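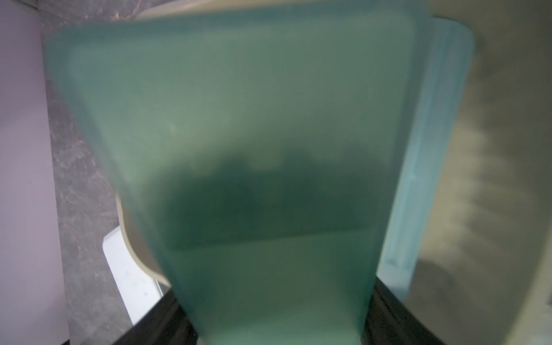

Wrist cam, green container up close, blue one behind it. Soft focus on the green.

Ticket: Listero wrist camera kit, no focus on near objects / grasp aborts on translucent plastic
Status: open, waiting on Planow support
Product: Listero gripper + wrist cam bundle, bought new in June
Task: pick containers off a countertop, move to shelf

Problem as first reported

Arm goes in on the green container, gets close, stops. Log says "target lost" and it backs off to home. Does it on the blue one too but less often. Opaque stuff on the same counter, no trouble at all. Mug, fine. Cardboard box, fine.

Error code on the pendant is 1307. Manual has 1306 and 1308, nothing in between. Nice.

What I've tried so far

9:10 - power cycled everything, arm and camera both. Same.

9:25 - cleaned the lens with the cloth from the kit. No change, it wasn't dirty.

9:40 - reran the camera calibration with the printed card. Passes. Sharp picture of the card at arm's length, gets soft as the wrist comes in. So the camera isn't dead, it just gives up near the end of the approach.

10:05 - exposure. Was on auto, set it by hand to 2000. Green went pale and the outline got worse. Tried 700, better outline but the counter went so dark that the planner complained about the surface instead. Back on auto for now.

10:30 - turned off the overhead lamp, used daylight only. No real differnce.

10:50 - stuck a strip of blue painters tape down the front of the green one. Picked it up first try. Took the tape off, 1307 again. So it wants an edge or some texture and frosted plastic doesn't give it any.

11:15 - slowed the approach to the lowest setting. Still aborts, just takes longer to do it.

11:40 - stand-off distance. Default in the Listero app is short. Changed it to 550 (app doesn't say what unit, I assume tenths of a mm but who knows). With that it looks, decides, then goes in blind for the last bit. Worked on the blue. On the green it closed too high up and the container tipped. The thing tapers, wider at the top, and I think it's taking the width from one height and gripping at another.

Reply from Planow support, pasted

"Thank you for your patience. The wrist camera has a fixed focus lens and a loss of sharpness at close range is expected. Please update to the latest app and enable Hold Last Pose under Approach > Advanced. Translucent items may need the side light accessory."

Me again

Updated. Hold Last Pose is there but greyed out. Had to delete the saved task and make it new before it would let me tick it, might want to put that in the instructions. After that the blue container picks OK. Green still goes wrong, the overlap with the blue one behind it seems to confuse the outline. Moved them apart by hand and the green one picked too. Not a fix, the whole point is I don't arrange things for it.

Open questions for Planow:
What is 1307
What unit is stand-off in
Is the side light in the box for the bigger bundle or is it extra. Product page says "works with all household materials", dosen't mention a light
Can grip height be locked per object

Leaving it on Hold Last Pose over lunch. Will add to this when I hear back.

Comments (4)

latadine_user
Same code on mine with freezer bags. Tape trick works, thanks. Support told me to change the cable, didn't help.

Coughlan
Try the Latadine light ring, it clips on over the wrist mount. Cheaper than the Planow one and it gave me proper edges on clear tubs. You lose a little clearance on narrow shelves though.

gripsNotGreat
stand-off is in tenths, its in the release notes not the manual

bench_two
Any news on this? Was about to order the kit and most of what I need moved is storage tubs.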